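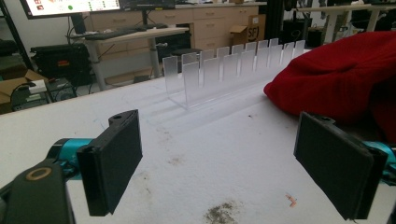 R. Hakala
Freelance indexer, local and regional history

Finished the index for the Siltholm town history this afternoon. Several people asked how back-of-book indexing works when I mentioned the job in January, so I'm putting some notes in a thread.

The book is 258 pages without the front matter. The publisher sends page proofs as a PDF once the layout is final. I can't start on page numbers before then. If a photo moves and pushes a paragraph over, every locator after it could be wrong.

First pass is reading. I don't mark anything for the first two chapters. I want to know what the author thinks the book is about, and that usually isn't clear from the table of contents.

This one says it's about the town. Most of it is about the Nullow, the creek that runs through the middle, and who got to use the water. So the creek needed a lot more room in the index than I planned.

Second pass is making entries. I use Murano, an older indexing program that does sorting and cross-references and not much else. It doesn't write the index for you. People ask me that more than anything.

A word search finds the word. It won't find the page where the mill owner is called "the old man" for four paragraphs, and it will find every page where someone is described as living "across the creek" and nothing is said about the creek at all.

I ended the second pass with a little over 2,000 entries. The publisher had given me 20 columns. Those two numbers did not get along.

Cutting takes longer than adding. Passing mentions go first. If a reader turns to page 88 and all they get is "as was also the case in Siltholm," that locator shouldn't be there.

Next to go are subheadings with one page each. "Mill, fire at" and "Mill, rebuilding of" were on facing pages. I made it "Mill, fire and rebuilding" and got a line back. Do that for a whole afternoon and you have a column.

What I won't cut is family names. People buy a town history, stand in the store, and look up their grandmother. There are 124 surnames in this one and every one of them stayed in, even the ones that only turn up in a photo caption.

Surnames are also where most of the errors are. One family is spelled three ways in the book because they spelled it three ways themselves. I picked the spelling on the headstones, put the others in parentheses, and made see references from both.

Married women are harder. Older sources give only the husband's name. When the text has her first name anywhere, I use it. When it doesn't, I ask the author. He had six of the nine I asked about, which was better than I expected. The other three are in under the husband's name with "Mrs." and I'm not happy about it.

Two men with the same name, father and son, both on the school board. The text doesn't always say which one. I sorted them out by date except for one page, and the author has that query now.

Question from a reply: letter-by-letter or word-by-word? Word-by-word here, publisher's style. "Mill Street" goes before "Millard." In letter-by-letter it's the other way around. Either one is fine as long as it's the same from A to Z.

Another reply asked about pay. I charge by the indexable page. Some people charge by the entry, but then you're being paid not to cut. Photos with captions count as pages for me. Blank pages don't.

Time on this job was nine working days. A dense book of the same length could take two weeks. A memoir might take four days.

Last pass is checking. I pick every fifth locator and go look at the page. If I find more than a couple wrong in one letter, I check the whole letter. M was bad this time. I had typed a run of pages from the wrong chapter after lunch one day.

Then I check that every see reference goes somewhere. "Flooding, see High water" is no use if I changed "High water" to "Floods" the week before. Murano flags the dead ones but it misses them when there's a comma in the heading.

If you write local history and can't pay for an index, at least do the names and places yourself. Two pages of surnames with page numbers is enough to make the book usable in a library.

File went to the publisher at 4:10. They'll probably come back asking for half a column less. I've already marked the railroad subheadings I can live without.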